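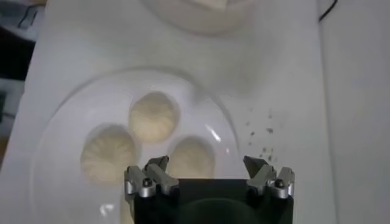

Figure 4. Wrist camera view with the fingers open, plate of three dumplings in front of the gripper.

4.4 Setting the wrist camera and fingers for plated food

Carry out this procedure after replacing a finger, the wrist camera or the camera cable on the Rekside cell. Use the same plate for the whole procedure.

CAUTION: Keep hands out of the cell while the arm is enabled. Press the stop button before you reach in to move a plate or wipe the table.

1. Press stop and wipe the tabletop with a dry cloth. Crumbs as dark as those to the right of the plate in Figure 4 can be picked up by the Privell software as part of the food.

2. Check the screw in each finger knuckle with the 4 mm key. If a screw turns, take it out, clean the thread and refit it. Do not add thread lock.

3. Release stop and load program 273. The arm goes to the viewing position and the fingers open fully.

4. Open the live view. The dark gripper body should be at the bottom center, with silver fingers on both sides. If the body sits to one side, loosen the camera bracket, turn it by hand and tighten it again.

5. Place the plate in front of the gripper. The fingers may cover part of one dumpling, as they do at the lower right in Figure 4. Move the plate if a second one is hidden.

6. Set Exposure to 40. Look at the pleats on top of each dumpling. If they wash out to plain white, lower the value one step at a time. Small bright spots on a glossy plate can be left alone.

7. Set Grip Force to 44 and select Save to Tool.

8. Run one pick at low speed. Stay at the stop button until the arm is back at the viewing position.

Note: A second dish may stay on the table if it is beyond the plate. Draw the pick area in Privell so that it ends before the rim of that dish.

Note: Grip Force returns to the default when the tool is changed. Repeat step 7 each time.

If the dumpling is dented after the pick, lower Grip Force by 4 and run step 8 again with a fresh one. If it slips, check the fingertips for grease before raising the force.

Worn fingertips are replaced in pairs. Order them from Frimpong using the part list in the Ukier service binder. Changes to saved tool values go to Aba Appiah for entry in the cell log.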